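Adulholm Plant Swap Moves Indoors for November

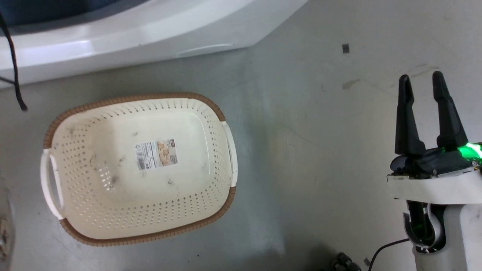
A cream-colored plastic basket with a brown woven-style rim.

The Adulholm plant swap will meet inside the Pirkel Street hall this November while the parking lot behind the library is repaved. Doors open to the public at 9 a.m. and the swap closes at noon.

The swap has been held outdoors every spring and fall for 8 years. Growers bring divided perennials, rooted cuttings, bulbs and saved seed, and trade them for whatever they want to take home. Anyone who has nothing to trade can buy plants for $4 each. The money pays for the hall and for compost at the Stumitz Road community beds.

Wian Coetzee, who runs the swap, said the move indoors should suit the fall crowd.

"People bring a lot of tender stuff in November, geraniums and begonias they've lifted before the frost," Coetzee said. "Standing outside for three hours is hard on the plants, and it's hard on the people too."

The spring swap drew 308 visitors. Coetzee said he expects fewer in November, when most gardeners have already cleaned up their beds, but 63 growers have signed up for table space. The hall has room for a few more.

Several local nurseries will also take part. Singhal Nursery is bringing bare-root raspberries and a selection of hellebores. Stumitz Gardens will sell leftover tulip and allium bulbs at half price, along with bags of leaf mold. Both will set up along the wall nearest the stage.

Plants brought for trade should be potted or wrapped in damp newspaper and labeled with at least a common name. Flower color helps if it is known. Houseplants are welcome this time, with their own table near the kitchen. Plants with visible pests will be turned away at the door. English ivy, running bamboo and purple loosestrife are not accepted at any swap.

Growers with table space can unload from 8 a.m. at the side entrance on Pirkel Street. The front steps will be closed to carts until the doors open. Parking is available on the street and in the lot at the elementary school, a short walk uphill.

A talk on overwintering dahlias begins at 10:30 a.m. in the small room upstairs. It will cover when to dig the tubers, how to divide them and what to pack them in. There is no charge and no sign-up, but seating is limited.

Table space is free and can be reserved at the library front desk. The spring swap is planned for the library lot, if the paving is finished by then.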